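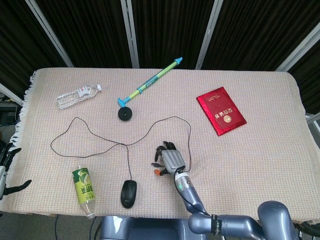
히워트 와코

안녕하십니까. 세크스카 조작기술팀의 히워트 와코입니다. 오늘은 다지형 로봇 핸드와 평행 그리퍼를 동일한 탁상 환경에서 비교한 결과를 보고드리겠습니다. 공동 수행자인 아스나케치 데게파 연구원은 질의응답 시간에 함께 답변드릴 예정입니다.

(슬라이드 1, 화면을 띄운 상태로 시작)

지금 보시는 화면은 로봇 머리 쪽 시점입니다. 오른손이 천 위에 놓여 있고, 마우스 케이블이 손 가까이까지 고리를 그리며 지나갑니다. 비교 시험의 작업대는 이와 같이 물체가 흩어져 있는 상태를 기준으로 하였습니다. 정돈된 작업대에서의 결과는 3월 보고서에 수록되어 있으므로 오늘은 다루지 않겠습니다.

(슬라이드 2. 시험 조건)

비교 대상은 2종입니다. 하나는 트릴베르그 다지형 핸드이고, 다른 하나는 데미시에 평행 그리퍼입니다. 팔과 제어기는 동일한 것을 사용하였으며, 손목 연결부만 교체하였습니다. 제어기 소프트웨어는 자브스카이며, 시험 기간 중 버전을 변경하지 않았습니다. 파지력 상한은 양쪽 모두 제조사 기본값으로 두었습니다.

물체별 시도 횟수는 각 26회입니다. 물체의 초기 자세는 매회 작업자가 다시 배치하였고, 배치 순서표는 배포 자료 뒤쪽에 첨부하였습니다.

(슬라이드 3. 눕힌 병)

눕힌 병은 두 장치 모두 무난하게 파지하였습니다. 다만 투명한 물병의 경우 깊이 카메라가 몸통 윤곽을 놓치는 일이 잦았습니다. 이에 따라 병의 파지점은 뚜껑과 라벨의 위치를 함께 참조하여 산출하였습니다. 이 방식은 두 장치에 똑같이 적용하였습니다.

녹색 라벨의 음료수병처럼 뚜껑이 천 가장자리 바깥으로 나온 배치도 포함하였습니다. 평행 그리퍼는 접근 각도가 제한되어 경로를 재계산한 경우가 있었습니다.

(슬라이드 4. 얇은 물체. 천천히 설명할 것)

차이가 가장 크게 나타난 항목입니다. 붉은 금속광 표지의 책자를 집어 올리는 작업에서 다지형 핸드는 26회 중 17회 성공하였고, 평행 그리퍼는 16회 성공하였습니다. 성공률만 보면 비슷하지만 실패 양상이 다릅니다. 다지형 핸드는 엄지가 표지 위에서 미끄러지는 경우가 많았고, 평행 그리퍼는 손끝이 천을 함께 물어 올리는 경우가 많았습니다. 후자는 주변 물체까지 움직이게 하므로 연속 작업에서는 더 큰 문제로 판단하고 있습니다.

(여기서 질문이 나오면 슬라이드 7의 실패 분류표로 이동)

(슬라이드 5. 케이블과 마우스)

마우스는 본체를 위에서 감싸 쥐는 방식으로 통일하였습니다. 케이블이 손가락 사이에 걸리면 해당 시도는 중단으로 기록하고 성공에서 제외하였습니다. 케이블만 따로 집는 작업은 이번 범위에 포함하지 않았습니다.

장난감 망치는 손잡이를 쥐는 경우만 성공으로 인정하였습니다. 머리 쪽을 쥔 시도에 대해서는 데게파 연구원의 별도 분석이 있습니다.

(슬라이드 6. 향후 계획)

다음 단계에서는 손목 카메라를 추가하여 접촉 직전의 오차를 측정하고자 합니다. 또한 직조 무늬가 없는 평평한 천으로 바닥 조건을 변경하여 책자 작업을 반복할 계획입니다. 파지력 상한을 조정하는 시험은 트릴베르그 측과 협의가 끝난 뒤 일정을 공지하겠습니다.

(발표 종료 후 데게파 연구원 소개, 질의응답으로 전환)

이상으로 발표를 마치고 질문을 받겠습니다.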